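We use cookies to improve your visit. Accept all | Manage settings

Dec 24, 2025

Second day with the Bornska gripper kit at Lillcombe. It is on trial until May and Pillay want a written opinion before they place the Stotordale order.

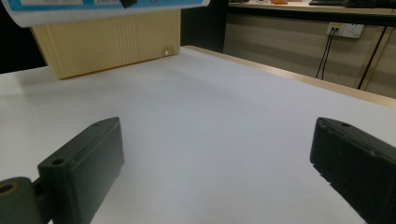 The Bornska fingers are my main worry. Changing a pair took 11 minutes, against the 3 in the leaflet. They are dark green plastic and there is slight scuffing on them, so I have asked what a spare set costs. The screw holes are small, and I'd like a better driver in the box.

Afternoon on the roll and bin task. The kit is priced for 1000 cycles between services - I logged 40 and stopped for tea.

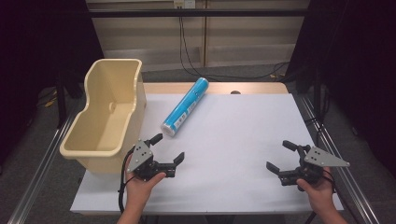 Still to do

Ring about the spare fingers after the holiday. Read the service contract again, mainly the part on call-out charges. Take the leaflet home.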